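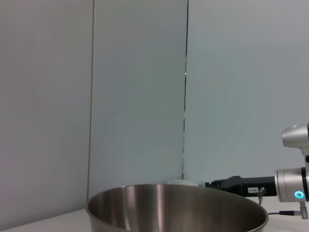 Honeylyn Barredo 在来信中问道，既然机器人已经能在工厂里拧螺丝、搬箱子，为什么她家的晚饭还是要由爸爸来做，碗还是要由她和弟弟轮流来洗。

十月
文／Rhea Ignacio　Bernadley 少年科学馆教育部

本馆每个月都会收到小读者的来信，这一类问题数量最多。本期专栏集中作一次说明：机器能不能做家务？能不能在商店和仓库里干活？哪些已经做得到，哪些还在练习，哪些暂时做不到？

一、先分清两种机器

家里其实早就有会干活的机器。洗衣机会洗衣服，电饭锅会煮饭，洗碗机会洗碗。这些机器有一个共同点：每台机器只做一件事，而且要由人把东西准备好。电饭锅不会自己去米桶里取米，洗衣机也不会自己到床底下找那只丢了的袜子。

另一种机器是装有手臂的机器人。工程师希望它能像人一样，用同一双“手”做许多不同的事：拿杯子、端锅、叠毛巾、擦桌子。这种机器人的“手”通常称为夹爪，多数只有两根手指，靠张开和合拢来抓东西。两根手指比五根手指结构简单，也比较结实，但是能做的动作会少一些。同学们可以试一试：只用拇指和食指，能不能拧开瓶盖？能不能系好鞋带？

二、把米倒进盆里，难在哪里

做饭的第一步常常是量米、倒米。大人做这件事只要几秒钟，一边说话一边就完成了。机器人要做同样的事，需要依次解决好几个问题。

首先，要找到杯子。人看一眼就知道杯子在哪里，机器人则要从摄像头拍到的画面里，把杯子和桌子、墙壁区分开来。透明的杯子尤其难认，光会从杯壁穿过去，杯子的边缘在画面里常常很淡。亮闪闪的金属锅也不好认，锅壁像一面弯曲的镜子，会映出周围的光和影子，计算机有时会把影子当成真的东西。

其次，要用合适的力气。力气太小，杯子会滑下去；力气太大，薄薄的塑料杯会被捏扁，米就会洒出来。人的手指皮肤能感觉到杯子有没有在滑动，许多夹爪没有这样的感觉，只能靠电机的读数去推测。

再次，要倒得准。杯口要对准盆口，手腕要慢慢转动。米粒和水不同，有时会堆在杯口，停一下，然后一下子滑出去一大片。转得太快，米会撞到盆壁弹出来；转得太慢，又会有几粒一直粘在杯底。

最后，要知道什么时候算做完。杯子里还剩三粒米，算不算倒完了？桌上掉了两粒，要不要捡？大人心里有一个标准，机器人的标准则必须由人一条一条地教给它，或者让它从许多次练习里学到。

三、机器人怎样学习

Endon 的 Hegde 家务机器研究室为本馆提供了一份练习记录。研究人员让一台双臂机器人反复练习“把杯中的米倒进盆里”，前后一共练习了 500 次。在前期，桌子的高度、盆的大小和杯子的位置都固定不变，机器人进步得很快。后来，研究人员把杯子挪了 30 厘米，又换了一只口径较小的盆，失误便明显增多。

这份记录说明了一个重要的道理：在一种情形下学会的动作，换了情形以后还要重新适应。人也会遇到类似的情况。习惯了用家里的筷子，到别人家换了一双又长又滑的，夹花生时也会不太顺手。不过人适应得很快，往往试两三次就可以了，机器人目前需要的次数要多得多。

教机器人的办法主要有两种。第一种是由人来带着做：操作员通过手柄或者另一副手臂，控制机器人完成整个动作，计算机把每一步记录下来，作为“课本”。第二种是让机器人自己试，做得好就得分，做得不好就不得分，慢慢找到得分高的办法。第二种办法常常先在计算机模拟的厨房里进行，在那里打翻多少碗都没有关系，也不用扫地。许多研究室会把两种办法合在一起使用。

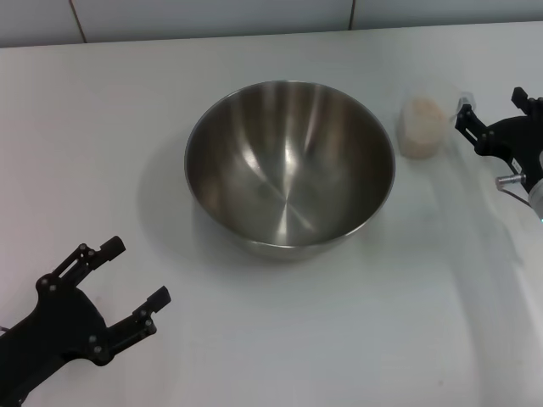

有一位没有署名的小读者留言说，两只手一起干活应该比一只手容易才对，一只扶盆，一只倒米，不就行了吗？

这个想法很有道理，许多研究人员正是这样设计的。白色桌面上放着一只不锈钢盆，旁边是一只透明塑料杯，杯里装着米粒模样的浅色颗粒，左右两只夹爪都张开着。有了两只手，确实可以一只负责稳住盆，另一只负责拿杯子。可是两只手也带来了新的问题：它们不能撞在一起，也不能互相挡住去路。当一条手臂伸到盆的上方时，摄像头可能就看不见盆的里面了。因此有的机器人会在手腕附近再装一个小摄像头，从近处观察。哪只手先动，哪只手要等一等，也都需要安排好。

同学们弹琴时，左手和右手分别练习都很熟，合在一起却容易出错。两条机械臂遇到的困难，与此有相似之处。

四、仓库和商店里的情况

与家庭相比，仓库是机器比较容易工作的地方。仓库的地面是平的，通道是直的，箱子上贴着条码，架子的位置也不会随便改变。Skutitz 的一座仓库里，目前有 115 台搬运车在运行，它们沿着规定的路线把货架送到工人面前。工人 Apolinar Cervantes 向本馆介绍，搬运车很少走错路，但是从货架上拿东西这一步，现在仍有很多要靠人来完成。软塌塌的袋子、叠在一起的毛绒玩具、装在网兜里的橙子，都不太容易抓起来。

商店里的困难又多了一层。顾客会走来走去，小朋友会突然跑过来，有人拿起一盒饼干看了看，又放到了别的架子上。机器人在这样的地方工作，动作必须慢，遇到人必须停。能够记录货架上缺了什么商品的机器，已经有一些商店在使用；能够把各种商品都整整齐齐摆回去的机器，还很少见。

家庭是最难的。每一家的厨房都不一样，同一个厨房早上和晚上也不一样。椅子可能没有推回去，猫可能睡在灶台旁边，抽屉可能卡住。Hegde 研究室曾经请一批家庭把自己家做过的家务写下来，一共收集到大约 322 种，其中包括“把粘在一起的两个碗分开”和“给奶奶的拖鞋找另一只”。这些事很少有人专门去教，人却都会做。

五、现在到底能不能

根据目前的情况，可以这样回答小读者。

在布置好的桌面上，用熟悉的工具，做练习过很多次的一件事，不少机器人已经能够完成，例如倒颗粒、放杯子、折一块方毛巾。速度一般比人慢，偶尔会失败，旁边往往需要有人看着。

走进一个从来没有去过的厨房，听懂一句“把晚饭做了吧”，然后从洗菜一直做到收拾灶台，现在还没有哪一台家用机器人能够可靠地做到。中间的每一步都可能出现没有练习过的情况，而前面一步出了错，后面的步骤也会受到影响。米洒在桌上还可以收拾，如果是热汤或者菜刀，就关系到人的安全。在厨房使用的机器人必须先通过严格的检验，才可以和家里人一起工作。

至于还要等多少年，研究人员的看法并不一致。本馆曾请 Hegde 研究室的 Wumpini Appiah 和 Eduardo Lagman 分别作答。前者认为，擦桌子、收盘子这类单项的工作会比较早地进入家庭；后者认为，在机器人的手指有良好的触觉之前，谈论日期还太早。两位的意见都登在这里，供同学们讨论。

六、可以在家里做的小实验

请准备一只塑料杯、一只盆和半杯生米，并在盆下面铺一张大纸。实验前请先告诉家里的大人。

第一次，像平时一样把米倒进盆里，数一数有几粒掉在纸上。

第二次，戴上一副厚手套，只用拇指和食指拿杯子，再倒一次。厚手套会让手指的感觉变弱，有些像没有触觉的夹爪。

第三次，仍然戴着手套，闭上一只眼睛，请家里人把盆挪动一点位置，然后再倒。

请把三次掉出来的米粒数目写在表格里，并写下哪一次最难，难在什么地方。做完以后，米可以洗干净煮饭，纸请叠好放回原处。

实验记录可以交到 Bernadley 少年科学馆一楼服务台，也可以由老师统一寄来。来稿请写明姓名和年级，字迹要清楚。下一期专栏将回答另一个问题：扫地机器人怎样知道自己走到了楼梯边上。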